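Cuaderno del taller, sábado por la tarde. Pinza y panecillos

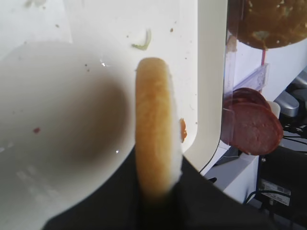 El panecillo en la pinza, sobre la bandeja blanca. A la derecha, el salami en su soporte.

Bueno, por fin me siento a escribir, con migas hasta en el teclado. Hoy tocaba el pan, que me tenía preocupada desde mayo, y he ido probando con calma (¡y con la radio puesta!) distintas fuerzas de cierre. Con 80 en el firmware me aplasta la corteza; con 32 me voy mucho más tranquila, aunque quiero repetirlo con pan del día anterior.

Peter Kuruc me propone forrar los dedos con silicona fina, y me parece buena idea, así que le he pedido un retal a Wanpen. Pendiente: limpiar la bandeja antes de calibrar, reimprimir la pieza del soporte y mirar por qué el eje de la muñeca se retrasa unos 200 ms al girar.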